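About Hallell

We teach robot hands to tidy up. Short version. Longer version follows, for those who asked.

Hallell started in May, six years ago, in two rooms over a bike shop in Brordale. Patricio Yáñez had a method and no data. Ignacio Ojeda had a van and a lot of patience. Still the same two running it, though there are more of us now and the rooms are bigger.

What we do

We work on learning from demonstration. A person picks up a hand-held gripper and does an ordinary job with it: put the small things in the tray, take them out again, sort them, swap them over. The gripper records what it sees and how far the jaws open. No robot in the room at all. Later the recordings train a policy, and the policy runs on an arm back at the lab.

Most groups collect this in a lab, same bench, same lights. We go to people's homes. Patterned cloths, sun through the window, coats on chairs, shopping not put away yet. We don't clear up first and we ask the hosts not to either (some do anyway, can't stop them). 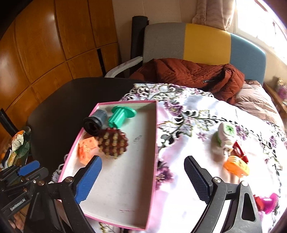

The method is called Retamal, after the street Patricio grew up on. Main idea is simple enough. Before training, each demonstration gets cut wherever the jaws change direction, open to closed or back. The pieces are then matched with pieces from other homes where the hand did much the same thing to a different object. So a grasp on a toy in one kitchen helps with a grasp on a bottle cap in another. The model sees the pairs together and has to work out what they share.

What we found

Our last full round had 2,084 demonstrations from 30 homes. Trained the usual way, the policy did well on homes it had seen and badly on new ones. Trained with Retamal the gap shrank a lot. Thin flat objects are still poor. Shiny ones too. Strong daylight from one side gives us trouble and we dont have a good answer yet.

Also learnt: slow, careful demonstrations are not the best ones. People who fumble a bit and recover give the model somthing to recover with. We stopped throwing those out.

The full write-up went online in December 2023, with the cutting code. The tidy-up recordings are shared on request under the name Usora, once the host has signed off. Faces and post are blurred before anything leaves our server.

Working with us

Hosts: a visit takes a morning, we bring the gripper and the objects, or use yours. You get paid the same either way. Must be in or near Brordale for now.

Students: we take 2 a year, paid, any background so long as you can code a little and don't mind carrying boxes up stairs.

Other labs: write to Ignacio about data, Patricio about the method. Replies slow during collection weeks, sorry. Send it again if you've heard nothing.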